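Come and Help Us Run Our Giveaways: Promotions and Prize Draw Coordinator at Kundska

Part-time to start, 28 hours a week, with the chance of more as we head toward the holidays

If you have ever filled in a postcard to win a set of saucepans, or scrolled to the very bottom of a sweepstakes page because you wanted to know what happens when the winner doesn't answer the phone, then we would like to hear from you. We are looking for a Promotions and Prize Draw Coordinator to join our small office in September, and we've been told more than once that our job ads run long, so please get yourself a cup of coffee and settle in.

Who we are

Kundska runs contests, sweepstakes and giveaways for shops and small brands that don't have the staff to do it themselves. A client comes to us with an idea (a year of free coffee, say, or a weekend away for two) and we turn it into something people can enter, with rules that make sense, a draw that is fair, and a prize that really does turn up at the winner's door. We have clients in kitchenware, stationery, garden tools, and one very loyal family company that makes nothing but bath mats. Our longest-running client is Druvier, whose spring giveaway we have looked after from the very first year, and we recently took on Echevarría, who sell tinned fish and olives and who send a box to the office at every opportunity. You will never go short of olives here.

There are not many of us, and we all sit in the same big room, so you'll get to know everybody quickly. We eat lunch together when we can. The work comes in waves, and when a big draw is closing we all pitch in, whatever our job titles say.

What you would be doing

Most of your time will go to the everyday running of our promotions. You would set up the entry page for each one, read the rules through with fresh eyes before they go live, and then keep watch over the inbox while the promotion is open. People write to us with all sorts of questions – whether their brother-in-law can enter if he once worked for the sponsor, whether a PO box is all right, whether they can swap the prize for a different color – and we answer every single one of them by hand. We're a bit old-fashioned about that, and our entrants seem to like it.

When a promotion closes, you would check the entries, take out the duplicates and the ones that came in after the deadline, and get the list ready for the draw. The draw itself is always done with a second person at your side, and both of you sign the record. Then comes the part everyone fights over, which is calling the winner. Some of them scream, and some of them hang up on us because they think it's a scam, so you need to be patient and ready to call back!
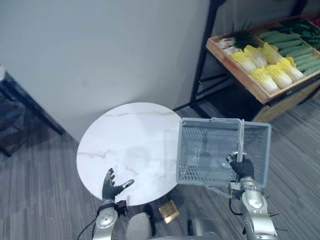

After that, you would see the prize through to the end. That means getting the winner's forms back, ordering or packing the prize, booking the delivery, and keeping the client up to date on how it is all going. We use a tracking program called Eltano for this part of the work. It is not the prettiest thing you will ever look at, but it does its job, and we will teach you how to use it from scratch, so please don't worry if the name means nothing to you.

Who we're hoping to meet

We care much more about how you work than about what you studied. The best coordinator we ever had came to us from the front desk of a dentist's office, and she could calm down an upset caller faster than anyone I've met. That said, a few things really do matter for this one.

You should have spent at least 2 years in a job where you dealt with the public, in person, by phone or by email. It doesn't have to be in marketing.

You should be able to write a clear and friendly letter in English without leaning on a template.

You should be comfortable with spreadsheets. A typical entry list is messy, with names spelled three ways and addresses missing their zip codes, and you'll need to sort and clean it without losing anybody along the way.

You should enjoy small print, or at least be able to read a page of it without your eyes sliding off.

You need to be able to keep a secret. Knowing who has won before the winner does is a funny feeling, and it has to stay inside the office until the call is made.

If you also speak French or Spanish, please tell us, as we get a fair number of emails in both. It isn't required, though, and we won't hold it against you if you don't.

One thing to know before you apply: everyone who works here, and everyone living under the same roof with them, is barred from entering any promotion we run. If you are a keen enterer yourself, that may sting a little. You can of course go on entering everybody else's.

Hours, pay and the practical side

The 28 hours can be spread over four or five days, whichever suits you better. Our office day starts at 9 in the morning, and we are not strict about it to the minute. You can work from home for part of the week once you've finished your training, but draws and prize packing happen in the office. Pay depends on experience, and we will give you the full figure at the first phone call so that you can make up your mind early on. There is paid vacation from your first month, and a yearly allowance of 200 dollars for any class you would like to take. It doesn't have to have anything to do with work – last year one of us learned to upholster chairs.

How to apply

Please send us your resume and a letter of no more than one page. In the letter, we would love you to tell us about a time you had to explain a rule to someone who didn't want to hear it, and how you went about it. There is no need for a photo.

Address your letter to Solange Sabatier, who looks after the coordinators and will be reading all of the applications herself. The last time we advertised we had 61 of them, and every person got an answer, so please allow her a little time. If we'd like to go further, she will call you for a chat, and then invite you in for a morning to meet everyone and try your hand at a practice entry list. We pay for that morning whether or not you end up joining us.

If you need anything changed so that you can apply or visit comfortably, just mention it in your letter or have someone call on your behalf, and Solange will arrange it with you.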